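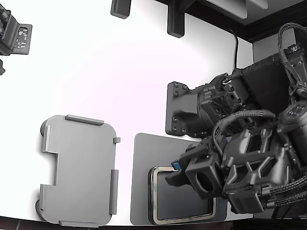 *Le poste de collecte : support gris imprimé en 3D à gauche, objet à bord métallique sur sa plaque, pince noire juste au-dessus.*

# Questions fréquentes sur la collecte de démonstrations — projet Momora

Version du 25/2/24. Page rédigée pour les collègues de Studulum et pour les équipes qui nous demandent s'il faut se lancer. La réponse courte est : pas forcément.

## Que collecte-t-on exactement ?

Des démonstrations. Un opérateur téléopère le bras, la pince va chercher un objet plat et le dépose dans un support, et l'on enregistre les images, les positions articulaires et l'ouverture de la pince. Le modèle est ensuite entraîné à reproduire ces gestes. Le mot « apprentissage » fait rêver les financeurs. À ce stade, il s'agit surtout d'imitation, avec tout ce que cela suppose de limites.

## Combien de démonstrations faut-il ?

La notice interne parle de 500 épisodes par tâche. Je n'ai jamais trouvé d'où vient ce chiffre. Il circule de présentation en présentation et personne ne m'a montré de courbe qui le justifie. Avec 100 épisodes propres et variés, nous avons obtenu des résultats comparables sur la dépose simple. Sur l'insertion entre les rebords du support, même le jeu complet ne suffit pas encore.

Commencez par 100, évaluez, puis décidez.

## Qu'est-ce qu'un épisode « propre » ?

La définition a changé plusieurs fois, ce qui devrait inquiéter tout le monde. Celle qui s'applique aujourd'hui :

- la pince part de la position de repos ;
- l'objet est saisi sans être poussé hors de sa plaque ;
- la dépose se termine entre les rebords du support, objet à plat ;
- l'enregistrement s'arrête après ouverture complète de la pince.

Les épisodes où l'opérateur hésite longuement au-dessus de l'objet sont mis à part. Ils ne sont pas supprimés.

## Pourquoi garder les épisodes ratés ?

Shu-fen Tse y tient, et sur ce point elle m'a convaincu. Une reprise après une mauvaise saisie contient plus d'information qu'une trajectoire parfaite répétée à l'identique. Encore faut-il que la reprise soit étiquetée comme telle. Dans le lot d'octobre, elle ne l'était pas, et le modèle a appris à manquer sa première saisie avec une belle régularité.

## Les objets brillants posent-ils problème ?

Oui, malgré ce qu'affirme la documentation du module de vision. Un bord métallique poli renvoie ce qui l'entoure, y compris la pince quand elle s'approche, et le fond blanc de la table n'arrange rien. L'estimation de profondeur devient fantaisiste sur le pourtour. Nous collectons donc aussi ces objets-là, sous plusieurs éclairages. Un jeu de données composé uniquement d'objets mats donne de jolis scores et des déceptions en production.

## Faut-il déplacer le support entre deux épisodes ?

Il le faudrait. En pratique, les opérateurs le laissent en place tant qu'on ne les force pas à le bouger, et je les comprends : c'est fastidieux. Le protocole demande 6 positions de support par série. Vérifiez-le dans les journaux avant d'y croire. Un modèle entraîné sur une seule position mémorise un point dans l'espace et l'on confond cela avec de la compétence.

## Combien d'opérateurs par tâche ?

Cinq, si vous pouvez. Chacun a ses tics — angle d'approche, vitesse de descente, moment où il desserre la pince. Avec un seul opérateur, le modèle hérite des siens. Avec trop d'opérateurs peu formés, il hérite d'une moyenne qui ne correspond au geste de personne.

## Le logiciel Brakesent trie-t-il les données automatiquement ?

Il trie, oui. Il repère les images manquantes et les arrêts brusques. Il ne sait pas dire si l'objet est bien calé ou simplement posé sur un rebord. Une relecture humaine reste obligatoire, quoi qu'en dise la plaquette.

## Peut-on remplacer tout cela par de la simulation ?

On nous l'annonce chaque année. La simulation nous sert à vérifier l'accessibilité des positions et à éviter les collisions avec le reste du poste. Pour le contact entre la pince et un objet mince, l'écart avec le réel reste trop grand pour s'y fier.

## Comment sait-on que le modèle fonctionne ?

En l'évaluant sur des positions et des objets absents de la collecte, avec un protocole écrit avant l'entraînement. Le taux de réussite affiché sur le tableau de bord mélange les deux cas. Demandez toujours le détail.

## À qui signaler un lot douteux ?

À l'équipe Tamošiūnaitė, qui gère le dépôt des données, avec le numéro de lot et l'épisode concerné. Un message disant « les données ont l'air bizarres » sera lu, mais rien de plus.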